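Home Posts About Archive Contact

Moving the pension paperwork, part two

30 January 2024

I left my job at Imhof in the autumn and have been slowly dealing with what followed me out of the door. The first part was about the old workplace pension. This one is about the letters.

There were two providers, Irkano and Ilik, and both wanted the same transfer form, filled in differently. Irkano accepts a scan. Ilik wants the paper sent by post, signed in ink, with a certified copy of my passport. I rang them to check and was on hold for most of my lunch.

Ferdinand Brunner, who sat opposite me for years, had already been through it. His advice was to ask for the transfer value in writing before signing anything, as it expires. Mine came to £3,248, less than I had hoped, and there was a further £585 in a small pot I had forgotten I had. The small one will probably go first.

I have until the end of February to send the lot back. If I miss that they work out the value again and I start from the top of the form.
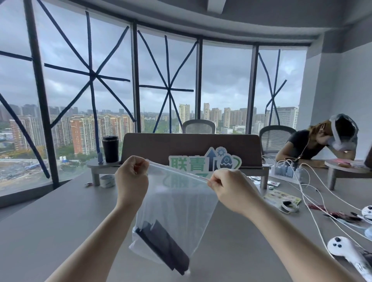
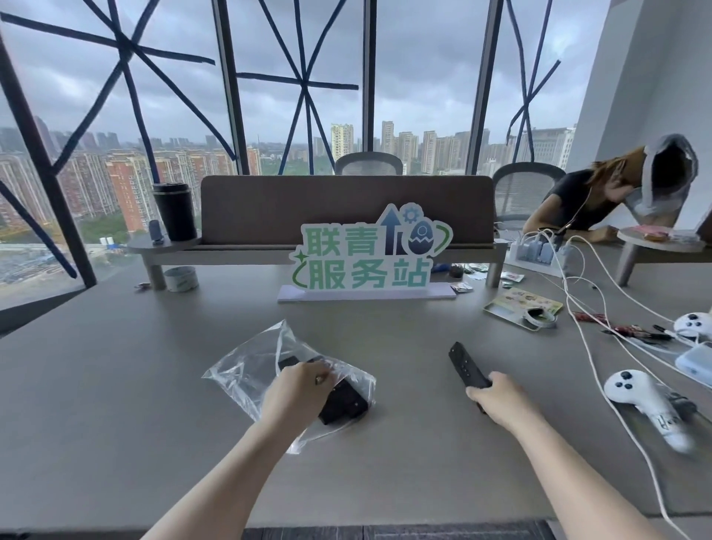
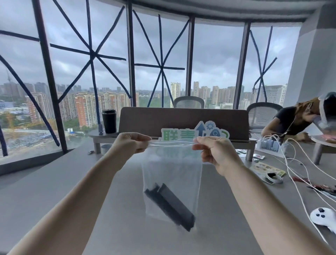 A desk at the kitchen end of the flat has been given over to all this, and it took me most of Sunday to sort the letters by year. The early ones are in a ring binder. The recent ones are still loose, and I am tempted to put them in clear zip-top bags like the one being held open by its top edge in the last photo, with the two dark pieces lying in the bottom, so I can read the reference number without taking anything out. Ilik's form goes in the post tomorrow.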